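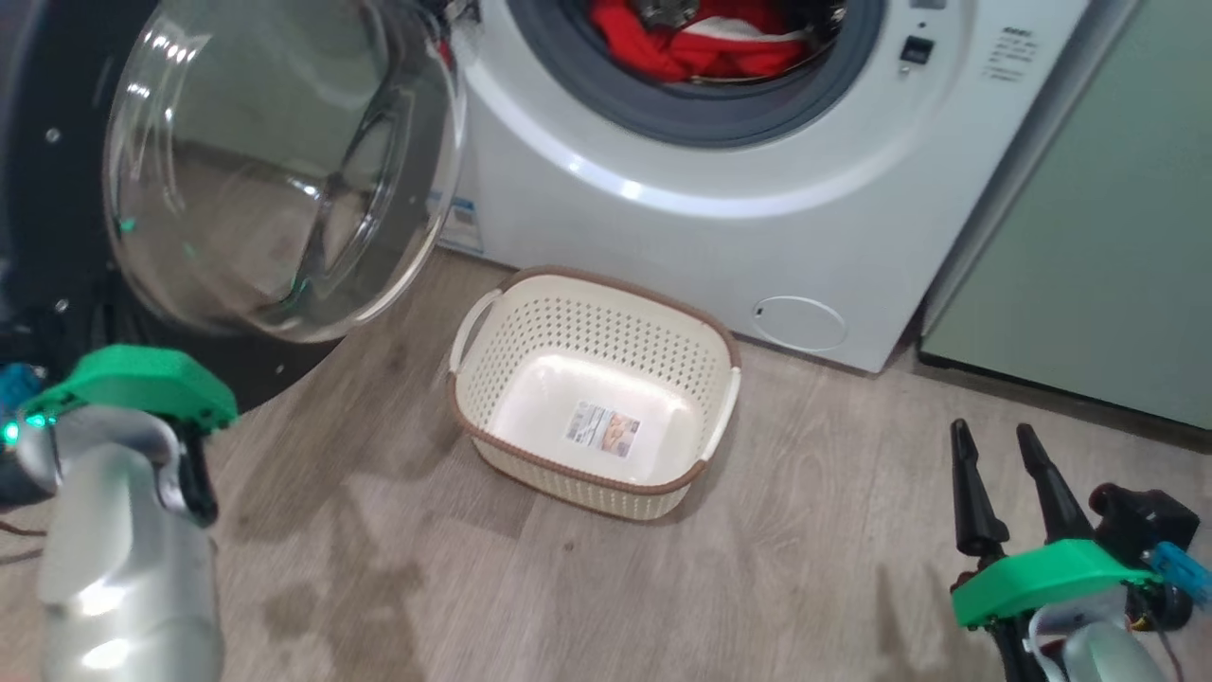
Grerkent, November 24, 2023

Laundry corner again. I've finally got the basket where I want it - on the floor right up against the front of the washer, long enough to catch anything that slips out of the drum. Agnes had it over by the door all last month and we kept finding socks behind things.

The red load is the one I've been putting off. Red with white patches, all bundled up at the mouth of the drum, and I do not trust that red one bit! Everything in it goes at 30 until I've seen the rinse water myself. Edvin says I'm fussing, but Edvin is also the one with the pink lab coat.

Basket notes, for whoever orders the next one: I like the cream one with the brown rim. The lattice sides let air through and the white handles are easy to grab. The product sticker is still stuck on the bottom inside (the one with the little photo of a person). I want it off before damp things go on top of it and it turns to mush. Warm water and a thumbnail, or try the Drimer stuff under the sink.

Washer: the filter is behind the round cover at the bottom right corner. Bendik cleaned it in January and I can't find any note of it being done again, so put a towel down first - it dribbles. Wipe the folds of the gasket too, the gray rubber holds on to lint like crazy. And leave the glass door wide open afterward, please, all the way round to the left. It smelled like a pond in there last week.

Still to do: ask Kwame for 2 more baskets, same size, and label the shelf for the Nurnura towels.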